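The Great Password Amnesty
Pristwood Office Notes, June 2018
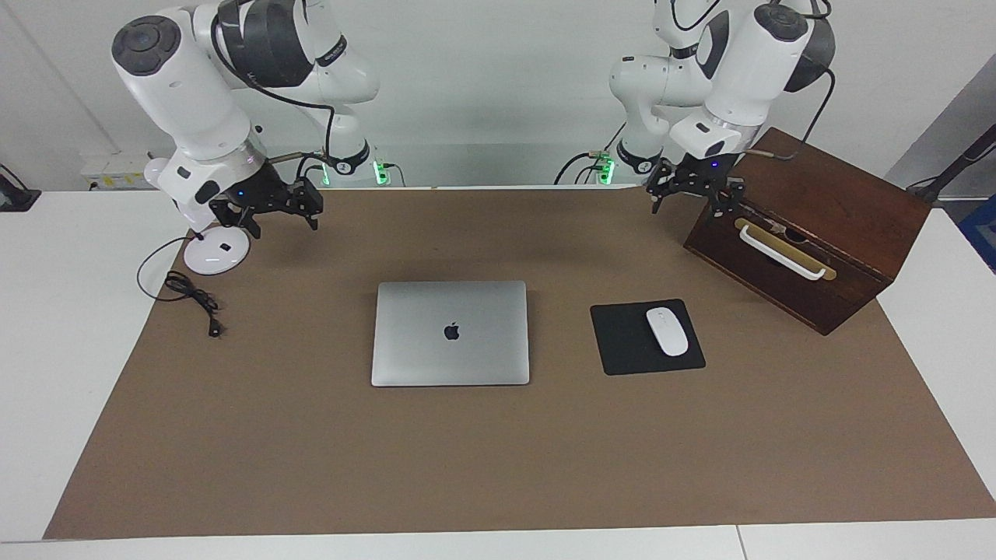
Regular readers will recall that in the last issue I asked all staff to change their passwords by Friday. I would like to thank the 41 of you who did, and the one who replied to say his dog's name had served him well since 2009 and he saw no reason to upset either of them.

Our new system, Zollerau, arrives in August. It will want a passphrase of at least four words, which you may choose yourself. Song lyrics are discouraged. So is anything to do with the Pivthorpe office's footy tipping, as half the building would get there on the second guess.

Hamidreza Fallahi has been clearing out the shared drive ahead of the move and has come up with 1,441 files called "final". A further seven are called "final FINAL", and these turned out to be the earliest drafts. If you recognise any as yours, please claim them before the end of the month. He is a patient man but he has started labelling folders in capitals.

A word on sticky notes. I have been told that a yellow square under the keyboard is a filing system. It may be, but it is also the first place the cleaners dust. Hamidreza will set up a password manager for anyone who asks, and he promises to look out the window while you type.

Lastly, the old mailboxes will be capped at 400 messages from changeover day. I know some of you regard your inbox as a sort of family archive. Please organise whatever you want to keep, and let go of the 2011 thread about the colour of the kitchen tiles. The tiles were beige in the end. I was on that thread and I remain disappointed.

Training sessions are in the Hashemi Room, sign-up sheet on the door. Bring your own pen, the last one walked.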